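Rellside bench automation: where we're up to with the equipment money
Progress report to the Benance small equipment fund, August

Hi all,

You asked for a plain update on the spending side before the next release of funds, so I've kept the technical stuff short and put most of my effort into the money and what we'd like to do with the rest of it. The detailed logs are in the shared folder if anyone wants them (they're long, sorry, and my file naming hasn't improved since the last report).

The short version is that the two-arm station is up and running, we're a bit behind on the gripper work, and we've got $3,256 left in the equipment line. I'd like your okay to move part of that from "sensors" to "grippers and cabling", and I'll explain why further down.

What we've been doing

The station lives in the back half of the Rellside workshop and we've been running it most mornings, usually from 9 until the lunch crowd gets noisy. The job is still the one in the original proposal: pick up a small returned device, present it to the other arm, pass it over, and put it down where a person can test it. We chose the handover as the first thing to crack. If two arms can share an object reliably then almost everything else on our wish list gets cheaper, and if they can't, we'd rather find out now than after we've bought a conveyor!

Picking up flat things off a flat table has been the fiddly bit. Most of the returned units are thin, dark and slippery, and the fingers we bought with the arms were made for chunkier parts. We tried slowing the approach right down, which helped a fair bit, and then tried coming in at more of an angle, which helped more. The second arm is the one that still worries me. It has to come in with its fingers open, line up with whatever's sticking out of the first gripper, and not bump it. On a good day it's lovely to watch. On a bad day I drink a lot of tea.

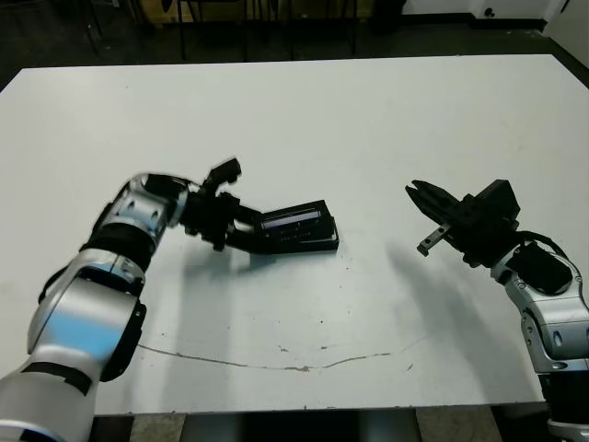

Left gripper holding a flat black unit, right gripper open and facing it.

We ran 61 handovers in the last block using the settings we'd agreed on, and I've put every one of them in the log, including the ugly ones. I don't want to quote you a success rate yet. We changed the lighting partway through the block and I'd be comparing apples with oranges, so the next block will be done start to finish under one setup and you'll get a proper figure from that.

Where the money went

The arms and their mounts were the big purchase and came in on budget. The controller came in slightly under, mainly thanks to Yoshida letting us take last year's model, and it does everything we need. Freight was a nuisance. I'd allowed for one delivery and we ended up paying for two when the grippers were held back, so that ate most of what we'd saved on the controller.

The table was the cheapest thing on the list and I'd spend a little more on it if I had my time again. A plain white top is great for seeing dark parts against, and I'd stick with white, but the surface marks more easily than I expected and there's a thin line across it now that I'd like gone before we do any serious camera work. A replacement top is in the figures for next quarter. We might be able to get away with a stick-on mat, and I'll try that first.

What I'd like to change

In the proposal we set money aside for touch sensors in the fingertips. I still think they're a good idea, only I don't think they're the next idea. What's holding us up at the moment is finger shape, and a sensor on the wrong finger just tells you very accurately that you've got the wrong finger. So my request is this:

Move the fingertip sensors to next year's budget.

Buy 3 sets of blank fingers from Rindix that we can cut and pad ourselves, with one set kept aside as spares.

Put a small amount into tidying up the cabling. The cable over the right arm wants a proper guide, and I'd feel a lot better about longer runs once it has one.

Leave whatever remains in the line for the table top, if the mat doesn't do the job.

Rindix have quoted about 9 working days on the blanks, so if I hear from you by the end of the month we'd have them on the arms early in the following one. I did look at getting fingers made locally as well. The price was similar but they wanted finished drawings up front, and I'd much prefer to muck around with a few shapes on the bench first.

Things I'm keeping an eye on

The service agreement on the arms comes up for renewal before the end of the project and it wasn't in the original budget at all (my oversight). I'm chasing a price now and will send it through separately so it doesn't hold up the gripper decision. We also haven't settled who pays for power and floor space if Rellside want the station to stay put once the funding finishes. It's a friendly conversation so far, but I'd like it written down.

For the next report you'll get the clean handover block, photos of the new fingers, and a costed list for stage two with the conveyor as a separate line so you can say yes to one without the other. If you'd like to come and see it going, mornings are best, and I'm happy to put the kettle on.

Thanks again for being so easy to deal with. Could you please reply with a yes or no on the sensor money, even if the rest takes longer?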